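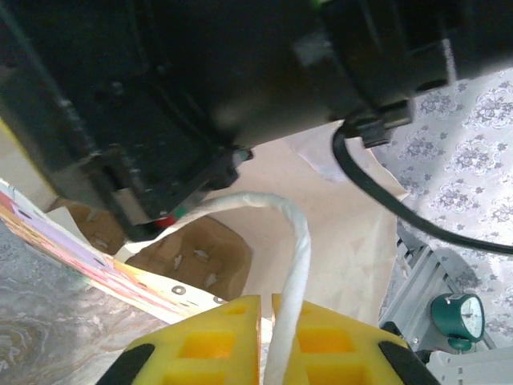 Bag station, both arms, after I changed the left finger pads. The white rope is between the yellow fingers.

July, 6.40 in the morning

I came in early because the hall is quiet before seven and I wanted to finish the fingers before the line in Sastbridge needed the cell. We have two arms at the bag station and for a week the one I call the left has been holding the rope badly. It takes it well enough, but when the arm goes up the rope slides a little, and then the handle is too short on one side of the bag.

First I cleaned. I used the soft brush and a cloth with a little alcohol on the black pads. The old pads had become shiny, like the soles of old shoes, and I think this was most of the trouble. I have changed them now for the ones from Dawber, which are softer. The screws are very small and I dropped one under the table. I spent a long time on my knees with the torch and I found instead a screw from some other repair, of the same kind, so I used it.

The yellow fingers I left as they are. They bend where they should and there is no crack in the lattice that I could feel with my nail. In the Grisis manual it is written that one should change them after 600 hours, and I have 117 on this pair, so they can stay.

The cable I am less happy with. It makes a nice wide curve when the arm is low, but when the wrist turns to the far side it comes near the housing, and I don't like a thin cable that rubs. I pushed the connector in until I felt it stop, and then I turned the wrist slowly by hand to the end of its way and back. It did not pull. I have written in the cell book that it should get a clip, and I will ask for one with the next order – the last time I asked by telephone and they sent me the wrong size.

9.15

Coffee, and then the test. I opened a cream paper bag, put the brown cardboard insert inside and ran the rope program at slow speed. In the first try the fingers closed too low and the rope made a big loop over them. I raised the closing point by two millimetres. The second try looked better, but I had forgotten to set the force back after the cleaning. My own mistake. I felt a bit foolish, as I am the person who wrote the sheet which says to do this.

After that I let it run to 100 closings with the same piece of rope, and I stood beside it with my hand near the stop button. The rope slid once, at the beginning. I don't know why only then. Perhaps new pads need some use before they grip properly, or perhaps I left a trace of alcohol. I wrote down both.

The patterned tablecloth is still on the far side. I have become used to it, and by now I would miss it, I think.

16.30

Plirkerik wrote to ask if the station can take the thicker rope from next month. I answered that I must try it first. The gap between the fingers is narrow and I would not like to promise anything from my desk. They will send a short piece.

For tomorrow: the clip, the thicker rope if it comes, and the lost screw, which must be somewhere under that table. Also I should bring my own torch, the one in the drawer is nearly dead.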